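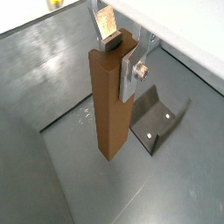 Reddish-brown finish on square blocks, how do I keep the edges crisp?

prukside_pete
Making a set of tall square blocks for my niece, a stacking thing. I want them matte and a reddish brown, a bit like old brick. First go was stain, 2 coats, and the end grain drank it and went nearly black. Do I give up and paint them?

Trondelden
Paint. Every time. Stain on end grain is a pain unless you sand the ends much finer than the sides. I go up to 200 on the faces and then keep going on the ends until they feel like glass.

mossy_hen
Disagree with the above, sorry! Paint chips on the corners the first time a tower comes down, and then you've got pale wood showing through on all of them. Stain wears much more kindly. I did 7 blocks for my grandson last May and they've been chucked down the stairs and still look lovely (well, nearly all of them).

Trondelden
Chips if you slap it on thick. Thin coats, let it go properly hard, no trouble.

Dinesh Srivastava
Pete, what are you sanding with? If it's a bit of paper held in your fingers you'll round the edges over whatever you put on top. Stick the sheet down flat on a board and move the block, keep the pressure even.

prukside_pete
Er, yes, fingers. That explains the wonky one. Will try the board tonight.

mossy_hen
Do take the very sharpest bit off the corners though, if she's little!

prukside_pete
She's four, so fair point. Going to stain one and paint one and let her throw them about. Will report back.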